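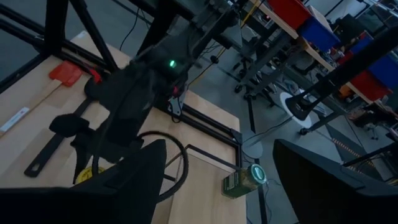

Chie Takagi says I should stop blaming the fingers and look at the cable first, and she left that on a sticky note on my keyboard so I couldn't miss it. Fair enough, I did the cable first.

July, 9:20 am. The wrist cable on the two-arm cell has been dropping out whenever the last joint goes past its halfway point. The log from the long run shows 1,213 cycles and 687 of those have at least one comms warning, nearly all of them in the back half. I'd been sure it was a finger problem because the grip width reads wrong right after each warning (it reads fully open, then catches up). Chie's point is that a bad reading and a bad finger are two different things. OK, OK.

What I did:
Parked both arms, power off, tag on the switch. Backed out the two screws on the strain relief and gave the cable a wiggle with the meter on it. The reading jumped all over the place! The jacket looks fine from outside, but there's a stiff spot a thumb's width behind the plug and I'd bet lunch that's where the conductor is going.

Swapped in the spare from the Plodar drawer. It's a bit longer than the old one so I left a bigger loop at the wrist and put the tie back loose — last time somebody cinched it tight and I suspect that's how we got here. Might have been me.

11:05 am. Power back on, homed fine on the second try. First try it complained about a soft limit because I'd bumped the joint by hand while it was off. Hakim, if you see that one, just jog it back toward the middle and home again, no need to reboot the whole Greladex controller like we did in the spring.

Then the fingers. Checked the bolts anyway, they were all snug, and wiped the pads down. Closed them slowly, a little at a time, to see how the tips come together before redoing the zero.
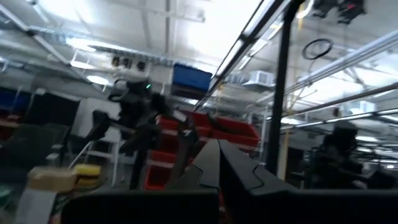
Wrist cam, fingers nearly closed. Blurry behind.

Old zero offset was 451, new one is 410. That's a bigger change than I expected from a cable swap, so maybe the old number was taken on one of those bad readings. Wrote both on the card inside the cabinet door, and please don't load the saved Lumenta profile over it, it still has the old one in it. I'll fix the profile once I trust the new number.

2:40 pm. Ran the slow wrist sweep all through lunch with the log open. No warnings so far, but the old cable used to behave for a good while too, so I'm not calling it fixed yet. Leaving it on the sweep until Puspita needs the cell.

Still to do: order another spare (the drawer is empty now), cut open the old cable at the stiff spot, ask Afshin whether the other arm got its cable at the same time as this one. If it did I want to change that too before it starts.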